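Kitchen Rentals at Birnon Mill: Frequently Asked Questions

Last updated in May. If your question is missing, write to the desk and it may turn up on this page, stripped of the swearing.

What am I renting, exactly?

A kitchen, by the hour, with everything bolted down that can be bolted down. You get the ovens, the counters, the sinks, the walk-in fridge and one shelf of dry storage. You do not get pans, knives, towels or a person to tell you whether your sauce has split. It has.

Who uses the place?

Mostly people who sell food and would like to stop doing it from the kitchen their kids eat cereal in. Jam makers, tamale makers, two rival granola outfits who are never booked back to back. We also get the odd birthday party that has outgrown a living room, and we like those fine as long as the glitter stays home.

How do I book?

Through Tarnix, the booking system. Make an account, pick a slot, pay the deposit. Tarnix will ask you for a "facility nickname," and you can type anything you want in there because the rest of us never see it. If the page hangs after you hit Pay, don't hit Pay again. It went through the first time. It went through the second time too, and then you and I have to talk about refunds.

What's the shortest booking?

2 hours. People ask for one. In one hour you can unload the car, find the light switch and load the car again.

Does setup and cleanup count as part of my slot?

Yes. If your slot ends at 4:00, you should be walking out at 4:00 with your boxes in your arms. The next renter will be standing at the door at 3:58 looking patient, and it's a terrible thing to mop in front of.

How big is it?

The whole floor is 3,936 square feet, but that includes the hallway, the loading area and a corner where the old boiler used to be. The landlord measured it, and the landlord is paid by the foot. The part you cook in is plenty for a crew of four who get along, or three who don't.

How many people can I bring?

The limit for the entire space is 30, set by the fire code. That's a legal ceiling and you shouldn't treat it as a goal.

Which sink do I use for what?

The big basin is for washing up. The small one is for rinsing produce, and it needs to stay that way for your whole slot, including the last ten minutes when everyone gets tired and creative. Handwashing happens at the separate station by the door. Scrape plates into the trash before they go anywhere near water. The strainer in the drain is a backup plan, and it was never meant to deal with an entire pot of rice. Please don't pull it out to make things go down faster, either. Things do go down faster. They come back up during somebody else's booking.

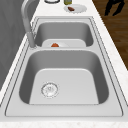 Longtime renter here, and I'd add coffee grounds to the rice warning. We rinsed ours down for weeks thinking they were basically dirt, and the day the drain quit we had three dozen sheet pans waiting and a customer in the parking lot. Get a bowl, dump the grounds in it, take them home for your tomatoes. Also, pour fryer oil into a jug once it's cool. I shouldn't have to type that, but I've met people.

Thank you, and yes. Grounds and oil are now on the checkout sheet. If we have to call Kowalczyk Plumbing during your slot, the visit goes on your bill. They're very good and they know it.

What about the countertops?

Use a trivet under anything that came off a burner. Use a board under anything with a blade. Wipe up lemon juice, vinegar and wine when you spill them, because acid leaves dull spots on stone and no amount of rubbing with your sleeve fixes it. If you roll dough straight on the counter, scrape first and wipe second. Wiping first makes paste.

Can I use bleach?

A small amount, diluted, on the floor, with the fan running. Never in the same bucket as anything else. For steel, dish soap and warm water will do it, and you should rub along the grain of the metal. Steel wool is banned. It leaves tiny bits behind that rust, and then the sink looks like it has freckles.

Is there a dishwasher?

There is a Fandex under-counter machine. It's loud, it's quick, and it beeps when it's done, when it's low on detergent, and sometimes to express itself. Run it with the door fully latched. Empty it before you leave. A full dishwasher is a rude thing to hand a stranger.

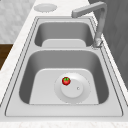

If you have more dishes than the Fandex can handle in one go, wash the pans by hand while it runs and let them drain on the rack. Air drying is preferred by the health department and also by your wrists. Don't stack things wet in your storage bin. I open those bins in August so you don't have to.

Do I need insurance?

If you're selling the food, yes. We need a certificate before your first slot, with Birnon Mill listed as additional insured. "My cousin is an agent" doesn't count as a certificate. Private parties can get one-day coverage, which is cheaper than you'd think and duller than you'd think.

Do I need a permit?

Probably, if it's for sale. The county has its own rules on labels, meat, dairy and anything in a jar. Call them before you print 400 labels. I mention the number because somebody did print 400 labels, and they're now very nice scrap paper at the front desk.

Can I store food between bookings?

In the walk-in, on your assigned shelf, in a closed container with your name and the date on it. No date, no mercy. Anything unlabeled goes out at the end of the day. I'm told I once threw away a sourdough starter with a family history. I'm sorry – it looked like soup that had given up.

Are pets allowed?

No. Not in a bag, not "just in the hallway."

Can I play music?

Sure, at a volume where you can still hear the oven timer. The walls are thick but the office upstairs has opinions about polka.

What do I do before I leave?

The checkout sheet hangs by the door and takes ten minutes if you've been tidy, forty if you haven't. Ovens off, trash out, floor mopped, sinks emptied and wiped, fridge door shut until it clicks. Sign the sheet legibly.

When do I get my deposit back?

Usually within a week. If something's broken, tell me before I find it. I'm much nicer about a chipped shelf when I hear about it from you, and most of the time I won't keep a cent.

I'm locked out. Who do I call?

Try the code again, slowly, with the pound sign at the end. If it still blinks red, call the desk number on the door.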